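Comparing Two Controllers on a PC Take-Apart Task
Project report, robotics lab course, spring term
Ruba Nassar

Why I picked this

Old desktop computers are a great test for a robot because they were put together by people, for people. There are latches made for thumbs, wires stuffed wherever they fit, and metal edges everywhere. I wanted to find out how much the controller matters when the arm and gripper have to work in a mess like that. So I ran the same take-apart task with two of them: Nimri, which follows a planned path and watches position, and Ostik, which also reacts to force. I thought Ostik would win easily. It was a lot closer than that, and much more fun to figure out than I expected!

Setup

The task software is Civameck, our course package. It stores each step as a short block (approach, close, pull, place) so either controller can run the same list. Camera calibration was done with Sovovura, which took me most of a week in March because I kept mixing up two coordinate systems. Once that was sorted out, I never had to touch it again.

Each controller got 200 tries, so 400 in all. The try was split into steps, and a step counted as failed if the gripper closed on nothing, if the part slipped, or if the force limit stopped the arm. I logged position and force the whole way through and ended up with 4,000 short log files, which was way too many to read by hand. I wrote a small script to sort them by the kind of stop.

The case stays on its side with the inside facing up. I tried it standing at first and the arm could hardly get to anything without its wrist bumping the top.

Wires and drives

The two kinds of parts I cared about most were wires and hard drives. A drive is stiff and has flat sides. A wire bends away when you touch it, and it's never in the same place twice.

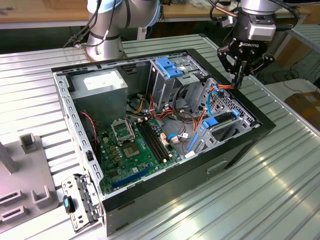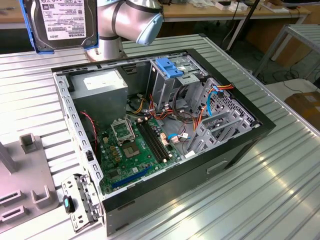
Does a force-reacting controller help with every part?
It helps most with parts that fit tightly, like a drive in its bay, where a small error in angle can make the part bind. With loose wires there is so little push-back that the force reading hardly changes, so the camera and the starting position matter more.

What I found

Nimri was faster on every step, and on wires it did just as well as Ostik. It did badly on drives. If the approach was tilted even a little, it kept pulling along the same line until the force limit stopped it. Ostik would shift sideways, find the easy direction and slide the drive out — I could have watched that all day.

Ostik had its own trouble. When a finger brushed the edge of the case, it sometimes read that as having reached the part and closed too early. Raising the contact threshold fixed most of those stops but made it clumsier with drives. I went through 6 settings before I found one I could live with for both jobs.

The best change I made was a simple one: coming in from a higher start point. Both controllers got better with it, and it took one line in Civameck.

What I would do next

I'd like to switch controllers in the middle of the task, with Nimri on wires and Ostik on drives. Civameck can't hand over between blocks yet, but I looked through the code and I think it could be added without too much pain. I'd also try longer fingertips, mostly for reaching down beside the drive bays.

I still have the sorting script and the block lists. Anyone taking the course next term is welcome to them, and please start your calibration early.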